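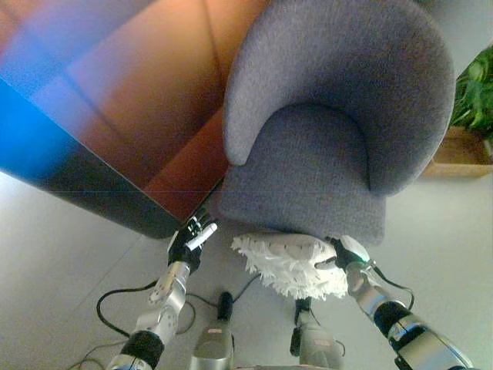
**How do I stop the follower arm from lagging behind my hand when I record a dusting task by remote control?**

Lower the smoothing value in the Gudance settings page and restart the session. The default is 100, which suits slow pick-and-place work. For wiping and dusting, start at 25 percent of that and go up only if the arm shakes.

---

**Ticket 425 – right arm late on short strokes**

Opened by: Theano Konstantinidis
Date: January 21, 2021
Site: Lyimo, living room setup
Software: Zendano teleop, Gudance recorder

**Problem**

Long sweeps record fine. On short back-and-forth strokes the right arm arrives late and turns around before it reaches the end of the stroke. On playback the duster covers only the middle of the area. Left arm not tested yet.

**Tried so far**

- Restarted the recorder. No change.
- Swapped the hand controllers. Fault stays with the right arm, so the controller is fine.
- Reseated the cable at the right wrist. No change.
- Checked the log. Delay grows during the stroke and clears when I hold still for a second.

**Reply from Oniseo support**

Delay that clears when you hold still is nearly always the smoothing filter. Please check two things:

1. Smoothing value for each arm. They are stored separately.
2. Command buffer size. It should be 100. If it was carried over from the November build it may read 1,000.

**Theano**

Smoothing was the same on both arms. Buffer was 100 on the left and 1,000 on the right. Set the right to 100 and recorded three new demonstrations. Strokes now reach both ends. There is a slight shake at the turn – small enough to leave alone.

One more question. Do I have to throw out the old recordings?

**Oniseo support**

Keep the long sweeps. Delete the short-stroke ones, as the recorded arm positions don't match what you meant to show. If you retrain on a mix, the robot will learn the short turnaround too.

**Theano**

Deleted and re-recording. Left arm still to be tested with the duster, will open a new ticket if it shows the same thing.

Status: closed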